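Tabletop games and puzzle fair returns to Drekholm

October 4, 2024

The tabletop puzzle fair is back at the Skendotum hall in Drekholm, with 80 tables of blocks, boxes and small wooden pieces. Entry costs 4 dollars. 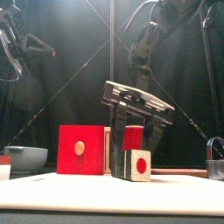
Organizer Emília Šimek said most of the pieces were donated in July, including red boxes with round wooden knobs.
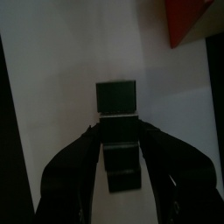 Can visitors buy what they see? Most items are for sale, and prices are marked at the front desk.

Last year's fair drew 500 people over one weekend.
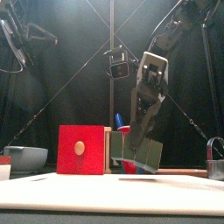
LOCAL NEWS

Orlando Montoya of the Onsri toy shop will repair wooden boxes and drawers at no charge. He can take 100 pieces.
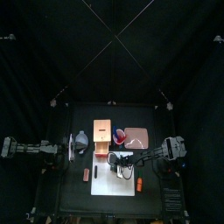 Repairs left with him can be picked up from the shop later in the month. Parking is free behind the hall.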